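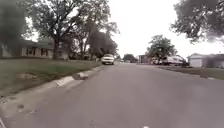 Figure 3. View from the front camera of the Trellico delivery unit on a residential street, with the curb and gutter to the left.

4.2 Performance on residential streets

The second part of the evaluation was carried out on public streets in Griffiths, a district of single-family homes. We rented one Trellico unit with the standard sensor package and ran it on the software supplied by the vendor, Truva, without changes. The rental contract covers the vehicle, a charging dock and remote support during working hours. It does not cover map preparation, which took one person most of a week in July.

Each run began at the charging dock and ended at one of 12 delivery addresses. The unit was set to the vendor's "quiet street" profile, which keeps it close to the curb and limits its speed. An operator walked behind it with a stop button and wrote down every intervention. We completed 253 runs under this setup. Runs that were called off before the unit left the dock are not included.

Streets of the type in Figure 3 make up most of the route network. They have no painted lane lines, so the planner has to work from the curb and from the stored map. The road surface is worn and patchy in color, and vehicles are parked along both sides. Tree canopies hang over parts of the route. We had expected the canopies to cause trouble with satellite positioning, and they did, but the unit recovered by matching the curb line to its map. The operator did not have to step in for positioning errors on any street where the curb was continuous.

Small objects near the curb were a more serious problem. Figure 3 includes one such case, a grey-brown object in the gutter that may be a rock or a piece of debris. The Truva detector sorts objects into those the unit can drive over and those it must go around. Anything it cannot place in either group leads to a full stop and a request for remote support. The average wait for support was around 20 seconds, which is acceptable for one stop but adds up on a long run. Parked vehicles, by contrast, were handled well. The unit moved out, passed them and returned to the curb side without help.

Log files were exported with Zetard, the viewer that comes with the rental. It lets the user step through camera images and planner decisions side by side. We found it easy to learn, though searching was slow on longer logs, and events can only be tagged one at a time. In total we tagged 1014 events. Gwion Hughes checked the tags against the operator's written notes and corrected those that did not match. Most of the corrections concerned stops that Zetard had listed twice – once when the unit began to brake and again when it came to rest.

Two limits of the service should be noted here. The "quiet street" profile cannot be edited by the customer, so we could not test a wider distance from the curb. The detector's confidence values are also left out of the exported logs, and we therefore cannot say how close a given stop was to being avoided. Truva provides both functions under a separate development license, which we did not have. Results from the commercial loading area, where the unit ran under a different profile, are given in Section 4.3.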